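4.3 Marking positions on the tabletop

Use this procedure when an item has to go back to the same spot each time the table is reset. It applies to light items such as plastic party cups, and to small blocks and boards. The Stedo tabletop has a matte black surface and takes colored tape well. Dark tape is hard to find again on it and should not be used.

You will need:
Colored tape, 12 mm wide
Scissors
A dry lint-free cloth
The layout sheet (see 4.2)

1. Wipe the tabletop with the dry cloth. Do not use polish or any cleaner that leaves a film.

2. Place the cup upright at the position given on the layout sheet. Measure from the left edge of the table to the center of the base (416 mm in layout A), then from the front edge (359 mm in layout A).

3. Cut three short pieces of tape. Bright blue is the standard color for cups.

4. Hold the cup still with one hand and press the first piece down against the base at the front left.

5. Apply the second piece at the front right, then the third on the right side. The third piece may be shorter than the others.

6. Lift the cup straight up. Press each piece flat with a fingertip, working outward from the middle.

7. Set the cup back between the marks. If the base rides up on the tape, lift the piece, move it out slightly and press it down again.

Note: The marks locate the base only. If a straw or stir stick is used, put it in after the cup is in position and let it lean toward the back of the table. Turn the cup to adjust the lean - do not slide it.

Note: Keep one color per type of item. Green is reserved for reference marks and is not used around cups.

CAUTION: Do not run tape up the side of the cup. A light cup can tip when the tape is pulled away.

CAUTION: Do not leave tape on the tabletop for long periods. Old adhesive can mark the finish. Replace all pieces once a month.

4.4 Checking the layout

1. Stand at the front of the table and compare each item with the layout sheet.

2. Check that wooden blocks and boards lie flat. A stick placed across a block should rest on it without rolling.

3. Replace any mark with a lifted corner. Remove the old piece completely before applying the new one.

4. Enter the check in the table log with your initials. Changes to a layout go to Yu-na Han before the sheet is reissued.
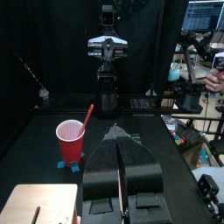
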